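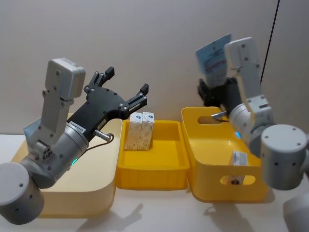
Skunari Bench Group, Sastbridge
Section 5 of the working paper, revised June

5. The stall we didn't see coming

I'd planned to make this section all about grasp quality, and then the stall ate most of my spring, so you're getting the stall instead. The short version is that the two arms could end up waiting on each other with no error on the screen at all. The long version involves a timer, a status flag and me staring at log files well past dinner.

5.1 What it looked like from my chair

The job on the bench is plain enough. Small cartons go out of a shallow yellow tray and into a deeper yellow bin, and the right arm also handles taller, flatter pieces of packaging that we mix in to keep things interesting. Hommont, our task planner, decides who moves when. Fagerlund, the driver layer under it, talks to the grippers and reports back whether each one is open, closed or holding something.

We ran 614 trials with this setup and 40 of them ended in a stall. When I say stall I mean both arms stopped, motors on, planner alive and cheerfully printing "waiting" every second. The first few times I just restarted it (I know, I know). Then on a Tuesday it happened twice before lunch and I finally pulled the logs.

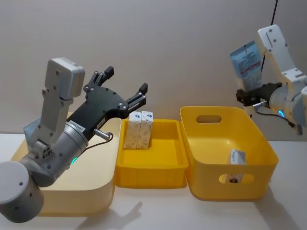
Figure 4. Left gripper open over the two cartons in the shallow tray; right gripper holding a tall blue and white item above the deeper bin.

The arrangement in Figure 4 is the one to keep in your head for the rest of this section. The left arm can't go for a carton until the planner believes the space over the bin will be free, and the right arm can't let go until the planner sends it a release. Both of those depend on the same flag.

5.2 Where the flag went wrong

Fagerlund sets a "holding" flag when the fingers stop closing before they reach their end point. With a fat little carton this works great. With something thin, the fingers get so close to fully shut that the flag flickers, and if it drops for even one cycle the planner decides the right gripper is empty. An empty gripper doesn't need a release, so none gets sent! Meanwhile the arm's own controller still reads force on the fingers and refuses to move away with a load it hasn't been told about. The left arm waits for the right arm, the right arm waits for a command that has already been skipped, and I go get coffee.

There was supposed to be a timeout for exactly this. It was set to 981 milliseconds, a number I can trace back to an old config file and no further. Each flicker of the flag restarted the timer. So as long as the flag kept twitching, the timeout never fired.

5.3 The part that worried me more

A stopped arm is annoying but mostly harmless. In eight of the stalls, though, the operator hit resume in the planner window, and the planner went ahead with its next step for the left arm while the right gripper was still clamped. We had no contact between the arms in any of those runs. I'd call that luck, given how little room there is between the tray and the bin, and I wouldn't want anyone's hand in there when it happens.

5.4 What we changed

The planner now checks finger force and the holding flag together, and if they disagree it treats the gripper as full. The timer starts at the first disagreement and can't be restarted by the flag. Resume is locked until both grippers report the same state to both layers, which our operators grumbled about for a week.

I still don't love the thin-item detection. Changing the finger pads might help, and so might reading finger position at a finer step, but we haven't tested either one, and the results in Section 6 use the original pads throughout.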